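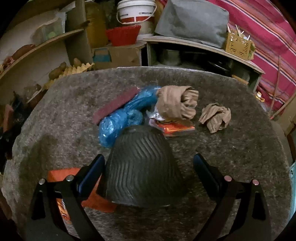
Gripper fingers stop closing partway, then snap shut

Posted by Gevska in Grippers and End Effectors

I have a two-finger hand-held gripper with soft pads on the inside faces. It ran fine until last Thursday. Now when I go to pick something up, the fingers close partway, stop, and then snap shut all at once if I keep squeezing. On rigid things it mostly just knocks them over. On thin packets it pinches the edge and lets go.

It happens on maybe one pick in five. It is worse after it has been sitting overnight. I took a finger off and put it back on, and that made no difference that I could tell. Tomorrow I have 56 picks left to do on the list and I would like to know if it is safe to keep using it. The snap is hard enough that I got my thumb pinched between the pads on Thursday. No cut, but it left a mark.

I work on a felt-covered table with a mix of stuff on it, plastic bags, cloths, foil packets. Could that matter?

Trulgate

Stop using it until you find the cause. A finger that sticks and then lets go is storing up force somewhere, and the next thumb might not get off so easy.

Yes, the felt could matter. Fuzz gets into pivots. I had the same sticking on mine and found a ring of lint packed around one pin, under the head where you can't see it put together. Take both fingers off, not just one. Pull the pins and keep them in order, since they wear to their own holes. Wipe everything with a dry cloth, then move each finger by hand with nothing connected. It should swing the whole way with no tight spot.

If one is still tight, look for a bent pin. Roll it on a piece of glass. Any wobble and it goes in the trash. Don't oil it before you clean it - oil and lint make a paste and you will be back here in a week.

When it goes back together, snug the pins and back off a hair. Close it on a rolled-up cloth 40 times before you put a hand anywhere near the pads.

Heturard

could be the pads. mine got tacky and grabbed each other when they touched. wiped them with a damp rag and it was ok for a while

Yakubu

Pads sticking together would make it slow to open. It wouldn't stop it halfway on the close. I'd go with the pins.

One thing to add: check the linkage behind the fingers too. If the pins are clean and it still catches, the catch is back there, and I would send it in for repair before trying any more picks.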